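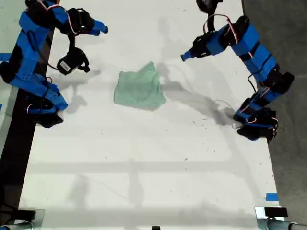

2 min read

Project report: how small cloths fold, crumple and pick up crumbs
Home Textiles, Lockwood, spring term

My partner Noel Layug and I picked cloths because we figured it would be the easy topic. Everybody folds cloths, right? Well, we ended up with 150 folds in our notebook and a pretty long list of arguments, so maybe not that easy.

The question was simple. If you start with a thin cloth that's all bunched up, what is the quickest way to get it flat and into a neat square? We stuck with mint green because it shows up so nicely on a white tabletop -- you can see where the edges are, and the wrinkles throw little shadows that help you find the corners.

We tried two ways of starting. In the first one you hunt for a corner, pinch it, and pull it away from the pile. In the second you just grab the middle, lift, and let everything hang down before you lay it out again. I was totally on team middle. Noel was on team corner, and he was a bit smug about it by April.

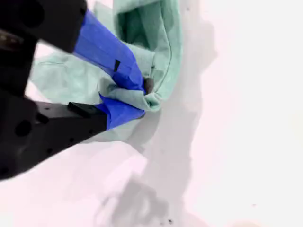
Corners won when the cloth was only a little crumpled. You get one, you slide it out flat, and usually the next one shows up by itself. But when the cloth was in a tight bunch, the corner was often tucked underneath, and poking around for it made things worse! Grabbing the middle was faster on 17 of the worst bunches, and I wrote every single one of those down with great joy.

The other thing we learned was about crumbs. White tables look clean from across the room and then you bend down and there are dark specks all over. We started out folding without wiping first, and the specks ended up inside the fold (yuck). After that we wiped the table before each round. I'd also put tape marks down earlier next time, so the cloth starts in the same spot. We only did that from the second week, and our first numbers are kind of all over the place as a result.

Light made a difference too. Under strong light the white gets so bright that you lose the fine wrinkles, and we both called a cloth "flat" when it really wasn't. Side light in the late afternoon was much better for checking.
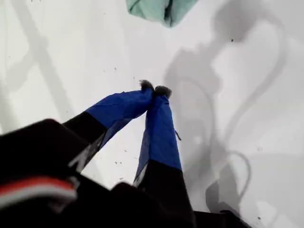

The white work surface in bright light, with soft gray shadows.

For the last round we scored flatness from one to five, each of us separately, and then compared. We mostly agreed on the ones and the fives. The threes were a mess -- Noel gives a three to anything with one wrinkle, and I'd call that a four. If we get to redo this on a Tuesday lab slot next term, we want to try a thicker cloth, and measure the finished squares with a ruler before anybody gets to give an opinion.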